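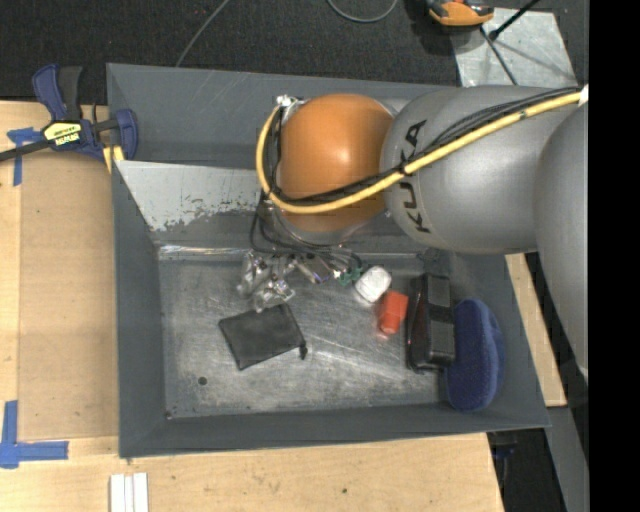 Posted by the Property Office, Curska Station Services
Office diary, June 2018

The black zippered pouch was entered in the register this morning under small fabric goods. It was handed in at the Plultomau counter last week with no name or address, and the counter staff forwarded it with the usual slip. The slip gave the color and the place of finding but left the line for size blank. The counter has been asked to complete that line in future.

The office continues to use the large grey bin for items of this kind. Its metal floor is scuffed and carries pale stains that washing has not removed. The question of a replacement was raised again, and it was decided to keep the bin in service through November. A felt liner was considered and declined on grounds of cost. A dark pouch shows up well enough on bare metal, and staff have reported no difficulty in finding small articles.

Most of the day was given to the register. At present the office holds 38 items in the fabric category, of which 24 have passed the holding period and may be released. The Grewal charity shop has agreed to receive them, provided that each is clean and that every zipper closes. Pouches and pencil cases will be brushed out and checked before they leave the building. Anything with a torn seam will go to textile recycling.

The wording of the register also needs attention. Entries made over the winter use "pouch," "purse," "case" and "small bag" for what are often similar articles, and an owner who telephones to ask about a case may be told that none is held. From today the word "pouch" will be used for any flat fabric article with a zipper and no handle. Older entries will be corrected as time permits. With some 3,000 lines in the book, the work is expected to continue into the autumn.

Two inquiries were received by telephone in the afternoon. One concerned an umbrella and was passed to the Skotau desk. The other caller described a dark pouch lost on the morning service but could not recall whether the zipper ran along the top or the side. The caller has been invited to come to the counter with a written description. The black pouch will be held until that visit has taken place.

The shelf labels were not finished and have been carried over to tomorrow.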